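Winter Coat Collection Opens in March
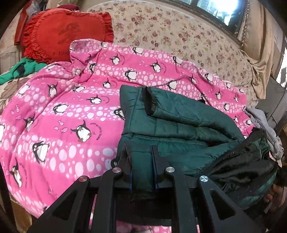

The Aguirre Street coat collection will run through the whole of March this year. Quilted and puffer jackets are what we need most, in any color and in adult sizes. Last winter we gave out every one we had and still had 16 people on the waiting list when we closed.

Please check the pockets before you bring a jacket in. Zip it up, lay it flat on a bed or sofa, fold the sleeves across the front and fold it in half from the bottom. Don't use vacuum bags. The filling takes days to come back and we have to hang everything again. Jackets with a broken zipper are fine, and Ileana Iordache will replace up to seven a week. We can't take anything with torn lining or leaking fill.

Blankets are also welcome if they are clean. Children's prints go quickly, and fleece is easier for most families to wash than wool. We are not accepting cushions or pillows, as there is no room to store them.

Drop-off is at the side door on Collisura Lane, mornings only. Large bags should be kept to what one person can carry up 34 steps. If you can't get there, call Marcus Zamora and he will arrange a pickup, with three days' notice. Hangers are not needed, but we are short of large paper sacks and would be glad of any you have at home.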